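Okstead Home Services Certificate
Unit 7: Cleaning Small Floor Appliances
Handout for the October 1 practical group

Read this before the practical. You will work on an air purifier first, then on a fan heater if time allows. Bring your own cloths. Gloves and wipes are in the supply cupboard.

1. Before you start

Turn the unit off at the panel and pull the plug. A dark display does not prove that the power is off, so follow the cord to the outlet and check. Move the unit far enough from the wall to reach the back.

Read the care page in the manual. Course copies are in the Fitgate binder, page 46 onward. If the manual disagrees with this handout, follow the manual.

2. Order of work

Dry work comes first. Vacuum the vents with the soft brush, then dust the body from top to bottom. Wiping a dusty grille turns the dust to paste, and it then has to be picked out slat by slat.

Pull the brush along the slats, never across them. Keep the suction low. Empty the vacuum before you move to the filter.

3. Body and panel

Painted and plastic sides: damp cloth with a drop of dish soap, then a clean damp cloth, then dry.

Glossy control panels: use a microfiber cloth. Paper towels can leave fine scratches that show up under a ceiling light. Never spray liquid onto the panel. Put it on the cloth.

Alcohol wipes: 75% alcohol is common for touch points such as buttons and handles. Check the manual first, as alcohol can cloud some clear plastics. Press out extra liquid before wiping near a vent. Close the packet after each wipe, or the rest will dry out. Do not store the packet on top of the unit.

The floor-standing type used in Unit 7 has a black glass top with three touch buttons below the display, and a slotted grille along the back. Wipe from the display toward the front edge, away from the slats. 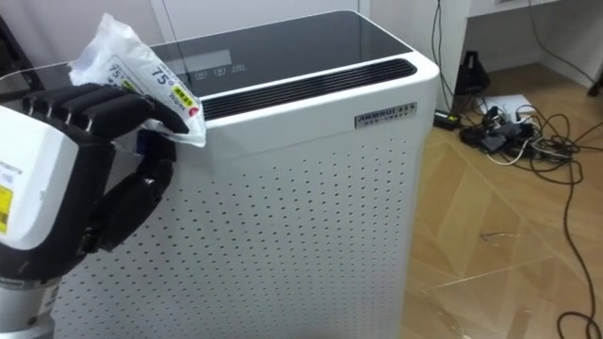

4. Filter

Open the cover and note which way the filter faces. Washable pre-filters are rinsed in cool water and dried flat. HEPA filters are not washed. Write the date on the new filter before fitting it.

5. To hand in

One completed Lamptey checklist per pair.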